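December, bench notes, half four, tea going cold

Right, clearing-up layout again. I said I'd write this up properly after the Skordale table got moved back under the good light, so I'm doing it now before I forget which version we settled on (we have had so many versions).

The job for anyone reading this cold: somebody has had a snack, there's a tray with plates and rubbish on it, and all of it has to end up somewhere sensible. Plates into the dish rack, rubbish into the clear bin, tray left bare. It sounds like nothing at all, and I have now spent most of a month on it.

Current order across the table, left to right, is bin, tray, rack. I tried it with the rack on the left for a while and hated it. The turquoise tray stays in the middle because everything starts there, and the big grey rack goes on the right with as much room as we can give it. I've stopped bothering with the smaller rack from the Bellilwood box, it's packed away on the shelf if anyone wants it.

On the rubbish. We started out with very neat rubbish, a wrapper folded flat and a napkin in a tidy square, and it was silly – I've never met a person who leaves a napkin in a tidy square. So now I scrunch the napkin and drop the wrapper wherever it falls, even if that means it ends up propped on a plate. Much better! I also like a bit of food left on. Crumbs are a pain to sweep up afterwards but a spotless plate isn't really a dirty dish, is it.
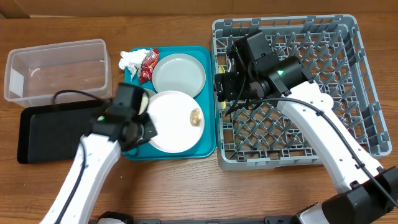
Tray loaded: two plates, napkin, red wrapper, one bit of leftover food.

Two plates is the right number, I think. Three was fun but they slid about when stacked and I spent more time rearranging than clearing. I'm fairly attached to the pale grey-green one and the white one together, as you can tell them apart at a glance when you're writing things down. The white goes over the edge of the green, not square on top.

The bin question is still open. It's see-through, so you can check what's in it without getting up, and I'd miss that. But it's light and it does wander when you knock it. I put a strip of the Jadoon tape under one corner before lunch and so far I've no complaints. Will try two strips next.

Things I want to sort out about wrappers in particular. The little ones are far worse than the big ones. A scrunched ball of foil is easy, you just get hold of it. The tiny torn-off scraps sit flat on the wood and you can go after one for ages. I'd still keep them in, mind you – if you clear a table at home and leave the scraps, somebody will have words.
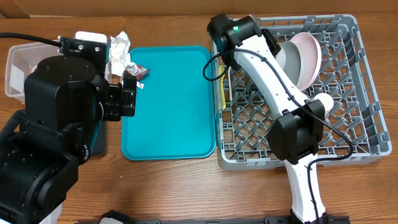
Sadia Malik reckons the scraps ought to be dealt with before anything else, while you still have the patience for them, and that a tray shouldn't be called cleared while there's foil next to it. I'm with her on the second part. On the first I'd still go plates, then big rubbish, then scraps, but I'll do a run of hers and see.

To do: wipe down the rack, find more red wrappers (I can't keep eating these), ask Hondumico if they still do the same tray, second strip of tape on the bin.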